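Flument Opens Refill and Repair Hall for Household Goods in Alulcombe

Store will sell cleaning supplies, dry foods and used kitchenware by weight, with a repair counter open six days a week

ALULCOMBE, June -- Flument, the household goods retailer, has opened its first refill and repair hall in the former Åberg paint warehouse on the east side of Alulcombe. The hall sells dish soap, laundry powder, rice, beans, flour and other staples from bulk bins, and takes in pots, lamps, toys and small appliances for repair or resale.

The company signed the lease on the warehouse last fall. Work on the building included a new roof over the loading bay, a wider front entrance and a wash room where returned containers are cleaned. The old freight scale near the door has been kept and is back in service for customers who bring in large boxes of goods.

Flument will carry 348 products at opening. Of these, most are sold without packaging. Customers may bring their own jars and bottles, as long as they are clean and have a lid, or pay a deposit on a container from the shelf. The deposit is returned in full when the container comes back to any register.

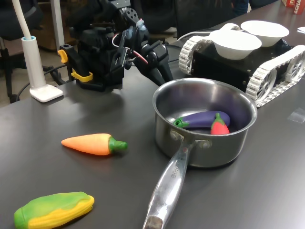
The repair counter takes up the back third of the hall. Customers can drop off up to three items at a time and will be given a written price before any work starts. Items that cost more to fix than to replace can be taken home again or left for parts at no charge. The counter will handle loose handles, worn cords, broken switches, missing screws and most other common faults. It will not take microwave ovens, gas appliances or anything with a cracked lithium battery.

Cookware is expected to be the largest group of used goods. In a trial run at a smaller site last winter, Flument took in 587 items, and pots and pans made up more of the total than any other type of product. Used cookware is checked for flat bases and sound handles, then priced by weight. Nonstick pans with scratched coatings are sent for metal recycling and are not put out for sale.
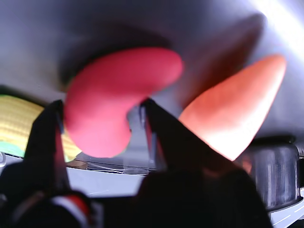
The children's section sits next to the front windows. It stocks secondhand blocks, puzzles, play food and pretend kitchen sets, along with a small line of new play food made by Plustix from recycled household plastic. Used toys are washed and sorted into sets before they go on the shelf, and single pieces are sold from an open bin at one flat price. Toys with button batteries are accepted only if the battery door closes with a screw. Stuffed animals are not accepted.

Families can also swap. A set of play food or a boxed puzzle in good condition can be traded for another of the same size at the service desk. Puzzles should be complete. Flument asks that customers count the pieces at home and write the number on the box.

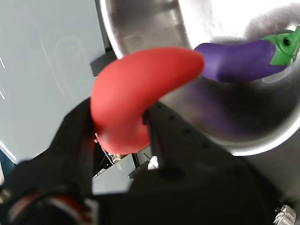 Photo: Flument

Plustix will supply the hall's deposit containers as well. The containers come in three sizes, with lids that fit all three, and the base of each one is stamped with its empty weight so that it can be filled without a trip to the scale first. Plustix will collect cracked or stained containers from the hall once a month and grind them down for use in new ones.

The hall employs 40 people, including the repair staff and a team that picks up donated goods by van from homes within the Alulcombe city limits. Pickups are free for four or more boxes. Smaller donations can be left at the loading bay during store hours. Donors who want a receipt should ask for one at the time of drop-off, as receipts cannot be issued later.

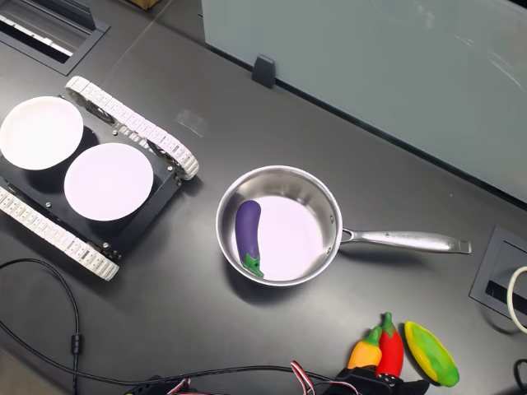 A short class on basic home repair will be held in the hall each month, starting in July. The first class covers loose pan handles and wobbly table legs. The second covers rewiring a lamp. Classes are free, but places must be reserved at the service desk, and those attending should bring the item they want to work on. Tools are provided.

Parking is available behind the building, with the entrance on the canal side. Bicycle racks are at the front. The hall is on one level and all aisles are wide enough for wheelchairs and double strollers.

Opening hours are 9 a.m. to 7 p.m. The repair counter closes one hour before the rest of the store.

About Flument

Flument sells household goods, cleaning supplies and dry foods through its stores and by local delivery. The company is based in Alulcombe.

Press contact: Flument Press Office, Åberg Warehouse, Alulcombe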